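Subject: Re: [bins-and-fixtures] Liner or repaint for sheet-metal parts bins
Date: September 2021
List: Plomcombe workshop fixtures list

On the liner question, quoted from the earlier message:

> We have 4 of the large steel bins with sloping sides and the
> paint is going on all of them. Stidangate quoted for rubber
> liners cut to the floor only. The other choice is to strip and
> recoat in October when the line is down. Has anyone compared
> the two over a full year? Also, does it matter which way up
> the drain holes end up if we line the floor? Ours get swept
> out, not washed.
>
> Second question. The blocks come out of the tumbler mixed by
> color. Is there any gain in sorting them before they go into
> the bin, or should we leave them mixed?

Taking the liner first. We ran a floor-only liner in one bin for 59 weeks and a recoated bin next to it for the same period. Both received the same stock, 3,246 blocks in total per bin, tipped in by hand from totes. The liner was the Urkari sheet in the thinner grade, glued at the corners.

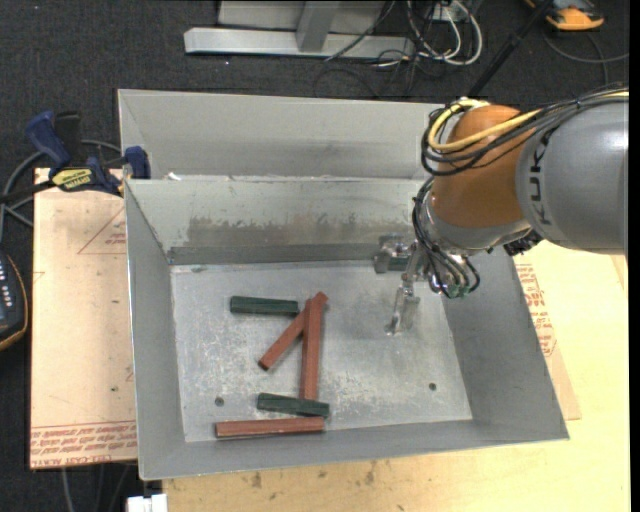

Floor-only liners protect the surface that needs it least. A scuffed floor is still flat, and a block lying on it is still where you expect it to be. Scratches on ours never got deep enough to catch an edge. The back wall is a different matter. If you tip from the front, the stock hits the slope first and slides down, and the coating goes there in one long ragged patch, like the brownish-gray one in the bin above. A liner cut to the floor leaves that slope bare. I would ask Stidangate to requote for floor and back wall in one piece, with the bend formed before delivery. The front and side walls can stay as they are.

Recoating held up for the first 5 months and then started to lift at the base of the slope. We had prepared the metal with a wire wheel only. Blasting may give a better result, but I have no numbers for it.

On the holes: cut the liner to match them. Grit works its way under the sheet whether you wash or sweep, and a covered hole gives it nowhere to go. Ours were cut slightly oversize with a hole punch. Do this before gluing.

On sorting by color: leave them mixed, provided both colors are the same size and the next station can tell them apart. Sorting added a handling step and saved no time later. What did help was putting fewer in at once. Long blocks dropped in a heap cross over each other and the lower one cannot be lifted until the upper one is moved. Spread them along the floor.

One correction to my note in the archive: the glue listed there was the Mwakalinga contact type. It softened under the liner and we changed to the two-part. The cure time on the sheet is for a warm shop, so allow an extra day if yours is cold.

I can send the cutting template to anyone who wants it. It is drawn for our bin size and will need scaling.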